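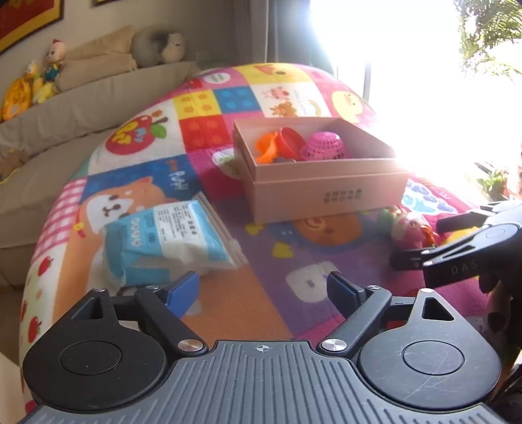
Toys on the patchwork blanket, April.

I signed up for a Greek course because of a cheese pie. I'd eaten one at Koutsoukos, the bakery two streets over, and tried to say thank you to the woman behind the counter. She corrected my stress, then corrected my correction, and handed me my change in English.

The school is called Lerodar and it sits above a tile showroom. For 900 dollars you get a term of evening classes, a workbook called Skestum Level 1, and a login for Ruvum, the homework app, which sends a reminder at 6 a.m. whether you've done the homework or not. I have turned the reminders off in 2 places and they still come.

My placement test had 40 questions. I answered the ones with pictures. They put me in the beginners' group, where I turned out to be slower than the retired dentist but ahead of the man who thought it was Turkish. He stayed, by the way, and his accent is better than mine.

We spent three weeks on the verb "to be" and one evening on the entire past tense. I can now say that I am a woman, that the notebook is blue, and that my brother is at the airport. I don't have a brother. The workbook is very interested in him, though – where he works, what he drinks, why he hasn't called – and after a while I got interested too. In chapter five he moves to Patras without telling anyone.

The listening exercises are the worst part. Two people talk over traffic for a minute and then you have to say what time the train leaves. I always write down seven. It has been seven once.

Ruvum says I know 116 words. I'd put it lower, as it counts "pizza" and "taxi." Still, last week I went back to the bakery and asked for two pies, hot, to take away, all in Greek and nearly in the right order. She answered with a very long sentence. I said yes. I came home with a kilo of olives and one pie.

Term two starts after the break. I've paid the deposit.

Recent posts
My pronunciation, a short apology
Flashcards in the bathroom
What I ate instead of studying
The alphabet, week one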